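Vinen Kusberg Work Table: Four Months In
By Bilal Bataineh
Posted 3 August 2021

I bought the Kusberg in April to replace a kitchen table I had been using as a workbench, sewing table and mail pile for longer than I should have. It is a plain white-topped table on a steel frame, sold for "home workshop and craft use." Vinen makes it in two widths. Mine is the narrow one, which was all the wall would take between the radiator and the closet door.

I paid for it myself. I wrote to Vinen once with a question about the feet and got a short, useful answer the next day.

Delivery and assembly

It comes in two boxes, one for the top and one for the frame. The top is heavy and the box has no handholds, so get someone to help if you have stairs. Lorcan Moynihan from downstairs took the other end of mine. The corners were well protected and there was no damage.

The frame goes together with 38 bolts, which sounds like a lot and is. They are all the same size, so at least there is no sorting. The hex key in the bag is too short to get any leverage on the inside bolts near the crossbar, and I switched to my own after the first leg. Leave everything finger tight until the top is on. The printed instructions put that step on the last page, after the drawing that shows you tightening the legs. I did it their way, the frame came out slightly twisted, and I had to back off one whole side and start over.

Start to finish it took me an evening. A second person would help when you set the top on the frame, but I managed that part alone by laying the top face down on a blanket and building upward from it.

The top

The top is the reason to buy this table. It is a hard laminate with a very slight texture, enough that a sheet of paper doesn't slide off when you open a window. It has held up to a soldering mat, a clamp-on vise, hot mugs and one dropped hammer. The hammer left a dent the size of a lentil near the back. Ballpoint comes off with rubbing alcohol. Permanent marker mostly comes off. Wood glue peels away once it has dried, and I've stopped putting down newspaper for small glue jobs. 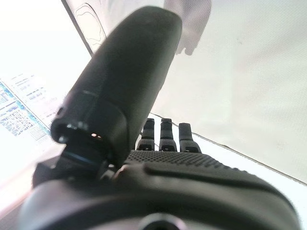 White does show everything. Pencil dust, thread, the gray smear you get from handling metal parts. I wipe it down at the end of the day and it takes a minute. The other side of that is how easy it is to find a dropped screw. On the old table, which was dark and had a grain, I would lose small hardware and end up feeling for it with my palm. I also need less lamp than I used to. The top bounces enough light back that I can see the underside of whatever I'm working on.

In strong daylight it can be too much. My table faces a south window and on clear days around noon I pull the shade. If you take a lot of photos of your work, try a gray cloth on it first.

Stability

With the feet leveled it is steady for hand work. Sewing, drawing, wiring, fitting parts together — no complaints. Sawing is another matter. Pushing along the length of the table it stays put, but pushing toward the wall it rocks, and a long stroke with a handsaw will walk it across a bare floor. I put rubber pads under the feet and that stopped the walking. It didn't stop the rocking.

I asked Leokadia Czerwiński, who has the wide version in her studio, whether hers does the same. She said no, but she also has it screwed to the wall. There are two holes in the rear rail for this, and the instructions don't mention them. I haven't used mine because I rent.

The feet adjust by turning, and they turn too easily. One of mine had crept down after a few weeks and the table had a wobble again. This was my question to Vinen. They told me to add a lock nut above each foot, gave me the size, and said newer tables would ship with them. Mine have not moved since.

Shelf and drawer

The lower shelf is wire. Small bins tip on it, so I cut a piece of hardboard to fit. I would have paid a little extra for a solid shelf.

The drawer is 9 inches wide and shallow, and it hangs on the right with no way to move it to the left. I'm left-handed. I use it for things I don't need often, like spare blades and the manual for the drill. It runs smoothly but has no stop, and if you pull it with any force it comes all the way out and lands on your foot.

Compared with the Ferkar

Before this I spent a weekend with a borrowed Ferkar bench, the one with the beech top. The Ferkar is a better bench. It doesn't rock at all, and you can hit things on it. It also costs far more, weighs more, and the top needs oiling. If most of what you do involves chisels and saws, save up for it. For cleaner work I prefer the Kusberg, and I would rather get paint on it.

Things I would change

A longer hex key in the bag. A brace across the back. A drawer stop, and mounting holes on both sides. The claimed load is 100 kilograms, and I have no wish to test it, but two full toolboxes and a sewing machine have sat on mine without any sag that I can measure with a straightedge.

I give it 7 out of 10. It would be higher with the brace. The narrow version is the one to look at if you're short on space, and the wide one apparently comes with a second drawer now, also on the right.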